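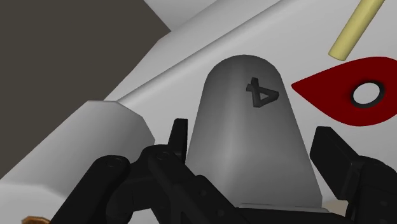
Page last changed: Oct 23, 2019

The budget for the new assembly cell at Kevel was agreed before anyone had chosen a robot. Armindo Henriques, who runs production planning at the firm's Turnance works, wanted it that way. He had seen two earlier purchases go wrong because the arm was picked first and everything else had to fit what was left.

This time he spent the first 90 days of the project buying nothing except simulation hours. The supplier, Tolten, built the bench on a computer and ran a two-sided gripper against the parts in it, starting with the upright grey block marked with a 4. The block has a rounded top and sides that widen towards the bottom, so the gap between the fingers matters more than it would on a plain square part. The black fingers have to come down on both flanks before they close, and there is a white ledge behind to keep clear of.

"I can change a finger on the screen in an afternoon," Henriques says. "If I change it after delivery, I get an invoice and a wait."

Tolten charged for 368 hours of simulation work. Kevel's finance office first read that as a cost with nothing to show for it, and asked for it to be moved into the price of the machine. Henriques refused. He wanted the study on its own line so that he could walk away from the supplier and keep the results.

Chalerm Thepsuriya, an engineer at the Saengthong plant, has used the same approach for longer and is more cautious about it. His team now sets aside money for a second pair of fingers on every order - even when the simulated grasp looks fine. Friction is the usual trouble, he says, along with parts that arrive slightly out of size. His last cell ran for 629 hours before the first pair was swapped.

Both men give the same advice on quotations. Ask for the arm, the gripper, the fixtures, the guarding and the training as separate prices. Ask who owns the simulation files. Find out what a spare finger costs and how long it takes to come, and get the answer in writing. Thepsuriya also asks for the service rate in the third year, as the first two are often discounted.

Kevel plans to spread its payments over 36 months, with the first due on delivery. The order has to be placed by December if the cell is to be charged to this year's budget. Henriques has two questions still open with Tolten, one on guarding and one on the floor fixings.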